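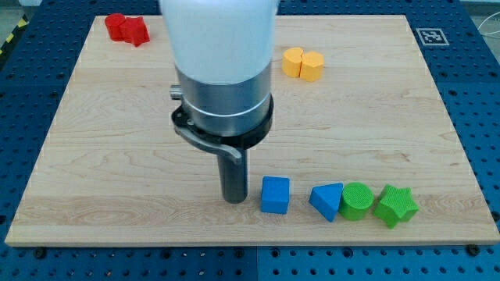
**Quand ouvre la nouvelle ligne de bus de nuit de Varnness ?**
Le 10 mai 2026, premier départ à 23 h 16 devant la gare.

**COMMUNIQUÉ DE PRESSE - diffusion immédiate**

Ligne N3, exploitée par Jesico. Trajet : gare de Varnness, hôpital, quartier Shezi, terminus Brukix. Un bus toutes les 40 minutes, vendredi et samedi jusqu'à 4 h, les autres soirs jusqu'à 1 h 30. Tarif habituel, abonnements acceptés, pas de supplément nuit.

Demande ancienne des soignants et des salariés de la zone Brukix. En janvier, 181 réponses à la consultation, presque 300 remarques écrites. Sujet numéro un : les horaires de fin de poste. Ils ont été revus en conséquence, le dernier passage à l'hôpital est décalé d'un quart d'heure.

« On voulait une ligne simple, lisible, avec de vrais horaires affichés aux arrêts », indique Samah Soliman, directrice d'exploitation de Jesico. « Les conducteur ont participé au tracé. »

Descente à la demande entre deux arrêts après 22 h, voir avec le conducteur. Vélos non admis pour l'instant.

Attention, arrêt Shezi-Marché déplacé côté pharmacie pendant les travaux de voirie.

Fiches horaires disponible à l'agence Jesico, place de la Gare.

Contact presse : Samah Soliman, Jesico, Varnness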